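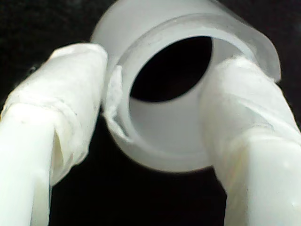
有来信提出,上一讲既已说明聚乙烯与聚丙烯均不易受潮,讲义又要求库房控制湿度,前后似有矛盾,希望本讲予以澄清。二者并不矛盾。湿度要求针对的是整个库区,库区内除塑料制品外,还有纸质标签、纸芯胶带和木质托盘,这些材料对水分的反应各不相同,管理标准应以其中最敏感者为准。

8月 Lurnum学院材料保管课程组 编

第四讲 高分子日用材料的老化与库存管理

一、本讲范围

本讲讨论库房中常见的两类高分子材料:一类是以聚烯烃为主的塑料容器及管件,另一类是压敏胶粘带。橡胶密封件另见第六讲。学员应先复习第二讲关于结晶度与玻璃化转变温度的内容,特别是半结晶聚合物一节。

二、半透明外观的成因

未添加颜料的聚乙烯、聚丙烯制品多呈乳白色半透明状。聚合物冷却时,部分分子链规整排列成晶区,其余保持无定形状态,两者折射率不同,光线在内部多次散射,材料因而失去清澈的外观。制品壁厚越大,散射路径越长,看上去越白。冷却速度亦有影响:快速冷却所得晶体较小,透明度通常较高;缓慢冷却则使晶体长大,乳浊程度增加。

需要注意,外观乳白并不能单独作为判定材质的依据。若干其他塑料在添加填料或表面磨砂之后也有相近外观。入库登记时,材质一栏应以供货文件为准,文件缺失的,填写“未定”,不得凭目测补填。

三、塑料的老化

聚烯烃的老化以光氧化和热氧化为主。波长小于约400纳米的紫外辐射是光氧化的主要诱因,聚丙烯因主链上存在叔碳原子,比聚乙烯更易受到影响。老化初期表面光泽下降,其后出现细裂纹,韧性降低,弯折时可能脆断。抗氧剂和光稳定剂可以推迟这一过程,但会随时间消耗或迁移。

Okell库区的窗户朝南,靠窗货架不得存放未加稳定剂的聚丙烯件。必须临时存放的,应以不透光材料遮盖,并在货位卡上注明起始月份。

四、压敏胶粘带的构造

压敏胶粘带一般由基材、胶粘层以及背面的防粘处理层组成,部分品种另在基材与胶粘层之间设底涂层。胶粘层在轻微压力下即可润湿被粘表面,无需加热或溶剂活化。常见胶粘剂有天然橡胶型、丙烯酸酯型和有机硅型。天然橡胶型初粘力较高,耐氧化性较差;丙烯酸酯型耐候性较好,粘接强度往往在贴合后继续上升;有机硅型适用温度范围宽,成本较高。

粘着性能通常以初粘力、剥离强度和持粘性三项指标表示。三者相互制约,提高其中一项常以另一项的下降为代价。选用时应先明确用途:短期标识注重易于揭除,长期封合注重持粘性。

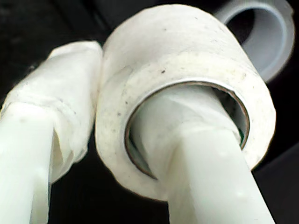 胶带卷的存放姿态同样影响其使用寿命。卷绕时基材保有一定张力,存放期间张力逐渐松弛,可能造成端面凸出,俗称“望远镜现象”。温度偏高时胶粘层变软,胶体自端面渗出,吸附灰尘,并使相邻的卷彼此粘连。因此胶带卷宜平放,层间垫防粘纸,避免重物直接压在卷上。竖放时间过长,接触货架的一侧受压变形,开卷阻力随之不均。

五、库存条件

Were标准货架区的相对湿度控制在50%,温度上限为30摄氏度。湿度过高时纸芯吸水膨胀,湿度过低则增加静电积聚,薄膜类制品尤为明显。温湿度读数每日上午记录一次,由当值人员签认。读数超限的,应在记录本上写明超限时段和处理措施,不得涂改原读数。

胶粘带实行先进先出。到期未用的,须抽样测定剥离强度,合格者可延长一次使用期限,不合格者转作一般捆扎用途或报废。开封后的胶带应装回原包装,包装遗失的,以清洁的聚乙烯袋代替。袋口不必密封,但应折合,防止落尘。

六、残胶的处理

自塑料表面揭除胶带时,以较小角度缓慢剥离为宜。残胶可先用同种胶带反复粘贴带走,仍有残留的,再考虑溶剂。聚烯烃对乙醇、异丙醇有较好的耐受性;聚苯乙烯和聚碳酸酯在某些溶剂中会产生应力开裂,未经试验不得擦拭。试验应选择不显眼的部位,观察至次日再作结论。

七、课后作业

1. 试从表面能的角度说明,为何普通胶带在聚乙烯表面的附着力偏低。
2. 阅读《Comon库房管理细则》第43条,指出其中关于开封胶带的规定与本讲第五节有何差异,并说明在何种条件下应以细则为准。
3. 绘制胶粘带的层状结构示意图,标明各层名称及作用。

作业以纸质形式提交,封面须注明课程编号。

读者留言

匿名:第五节的抽样测定,是每批抽还是每箱抽?细则里写的是每批,希望讲义统一。

课程组回复:按批抽样。下次修订时补入正文。

匿名:第二节讲冷却速度的部分比旧版清楚。能否附上聚丙烯加成核剂以后的情况?那一类透明度高得多,学员常误认为是别的材料。

匿名:作业第二题所说的细则,资料室只有一册,常被借出,建议另印几份。

联系我们:Lurnum学院材料保管课程组办公室 | 版权所有,未经许可不得转载 | 返回顶部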